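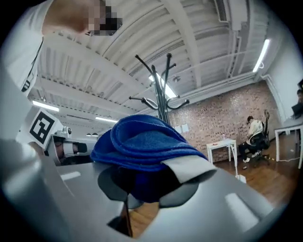

The second grant period at the Nullcombe Household Room covered the change from paper towels to washable cloths, the new folding and storage routine, and the first part of the floor work. The room is now in regular use for the domestic skills sessions that the Dunstan Fund supports. Most of the spending in this period went on textiles, and the item we bought most of is the thick blue microfiber cloth, which is kept folded in layers when it is not being used. The building work that was planned for the ceiling and lighting has been put off to the next period, and the white ceiling with its corrugated panels and fluorescent tubes is as it was when we took on the lease.

This report follows the headings in the grant agreement. Money is covered near the end.

1. Background

The Household Room teaches adults to run a home. People come to us from supported housing in Nullcombe and from the two day centers, and a smaller number refer themselves. Sessions cover cleaning, laundry, folding and putting away, simple meals, and keeping a hallway or entry clear. The first grant paid for the lease deposit and basic furniture. The present grant pays for supplies, laundry equipment, session hours and some improvement to the room.

In the last report we said that supplies were running out too fast and that people were finishing the sessions without a routine they could repeat at home with their own things. Both points shaped what we did this time.

2. Cloths and supplies

We stopped ordering paper towels in March. Before that, they were used for nearly everything: counters, spills, mirrors, the inside of the refrigerator. They were easy to hand out, but people went home to kitchens where there were none, and then did not wipe things down at all.

We tried three kinds of cloth before placing the main order. The first was a thin woven cotton cloth that dried fast but left lint on glass. The second was a flat yellow microfiber from a general supplier. It worked well at the start and went stiff after repeated hot washes, and we think part of that was our own fault for using fabric softener with it. The third was the plush blue one from Bronar, which has a deeper pile and holds more water. It takes longer to dry on the rack. It was the one participants picked up first when all three were laid out, and it is large enough to practice folding on.

We chose the Bronar cloth for general use and kept the leftover cotton ones for shoes and the outside step. The yellow cloths are used only in the bathroom, so the color tells people where a cloth belongs. That rule was suggested in a session and has held up better than the printed labels we tried last year, which came off in the wash.

Cloths do go missing. Some are taken home by participants in a coat pocket and come back the next week, and some do not come back. We have decided not to chase them. From the next period, each person who completes a block of sessions will be given a small set of cloths to keep, and we have allowed for this in the forward budget.

Other supplies bought in this period: unscented laundry powder, spray bottles, two drying racks, a replacement mop head, rubber gloves in medium and large, and a set of lidded bins for clean and used cloths. The gloves in small are still on back order.

3. Folding and putting away

Folding had been the weakest part of the program. It was taught at the end of a session when people were tired, and it was taught with bath towels, which are heavy and awkward for anyone with limited hand strength. We moved it to the start of the session and now begin with the blue cloths.

The method is plain. The cloth is laid flat on the table, smoothed from the middle outward, folded in half, then folded again so that it makes a soft square. Participants who can manage a third fold do it. The stack goes on the shelf with the folded side facing out so one can be taken without pulling down the rest.

Thick cloth has one drawback. The pile makes the layers slide and puff up, so a stack of any height tends to lean. We dealt with this by keeping stacks short and using two shelves where one had been used before. A participant with arthritis reported that the thicker fabric is easier to get hold of than a bedsheet or pillowcase, and others have said much the same. We now use it for the first two weeks for everybody and bring in tea towels, T-shirts and pillowcases after that.

Staff were at first inclined to refold whatever was put on the shelf. We have agreed to leave it. If a cloth is clean, dry and in the right place, the task is done. This took some getting used to, but the sessions run more calmly now, and people are quicker to put things away when they know it will not be taken down again in front of them.

4. The entry and the coat rack

The grant agreement asks us to report on the entry area separately. A year ago coats and bags were left over chair backs, and the chairs then had to be cleared before anyone could sit at the table. We bought a coat rack in the first period but did not build it into the sessions. Now each session opens with coats and bags being hung up, and closes with people checking the rack before they leave.

The main problem has been weight. In winter the rack was overloaded on one side and had to be moved closer to the wall. Wet umbrellas were dripping on the floor below it, so there is now a tray. We would like a second rack, or a row of wall hooks at a lower height for wheelchair users, and have asked the landlord whether hooks can be fixed to the partition. The answer is still outstanding.

5. The room

Floor: The wooden floor was cleaned and treated in the half of the room nearest the sink. The product we used first, Clorkivell floor soap, left a film that showed up every footprint, and we had to go over it again with plain warm water. When diluted well below the amount we had been using, it gives a good result, and we have written the new amount on the bottle. The other half of the floor will be treated once the shelving has been shifted. There are two boards near the door which move underfoot. They have been taped for the time being and reported.

Ceiling and lights: The room was an industrial unit before it was ours, and it still has the ceiling of one, with long beams and exposed panels. Sound carries. On days when two groups overlap, instructions have to be repeated, and two people have told us they find the noise tiring. Our original plan included acoustic panels between the beams and a softer type of lighting. The quote was higher than expected because of the access equipment needed, and we did not want to take the money out of session hours. We propose to bring back a smaller version of this work, covering only the area over the main table. In the meantime we have put felt pads on the chair legs and moved the washing machine cycle to the lunch break.

Storage: The open shelving is full. A cupboard with doors was offered to us free of charge, but it was too deep for people to reach the back of the shelves, and we turned it down.

6. Sessions and attendance

Total attendances in this period came to 1,018, counting each person once for each session they came to. The longest-running group is the morning one, which starts at 9:30 and has a waiting list. The afternoon group is smaller and more changeable, mainly on account of the bus timetable.

30 people completed a full block of sessions. Completion means that the person attended the whole block and carried out a cleaning and putting-away routine from start to finish with no prompting beyond the picture card on the wall. Several others are close to finishing and will be counted in the next report. Those who left early gave a range of reasons, the most common being a change of housing or a clash with a medical appointment.

We had intended to make home visits to see how much of the routine carries over. Only a few took place, and that is too small a number to report on. What we did hear from support workers was mixed. Kitchens were being wiped down more often. Laundry was still being left in the machine overnight.

7. Spending

Spending on supplies and textiles in this period was $3,688. This includes the cloths, the bins, the drying racks, laundry powder and floor products. It is over the original line for supplies, and the difference was met from the amount set aside for paper goods, as agreed with the Fund in April. Session hours were on budget. The ceiling and lighting line is unspent and we ask that it be carried forward.

The washing machine needed one repair, a door seal, which was covered by the warranty.

8. Next period

- Treat the second half of the floor and have the loose boards fixed.
- Get a new quote for acoustic panels over the main table only.
- Start giving cloth sets to people who complete a block.
- Add a short session on drying and airing, including what to do in a small apartment with no outdoor space.
- Settle the question of the wall hooks with the landlord.
- Set up home visits with the support workers early in the period, before the afternoon group changes over in September.

Receipts for the supplies line and the attendance sheets are in the attached folder. The revised quote for the ceiling work will be sent separately when we have it.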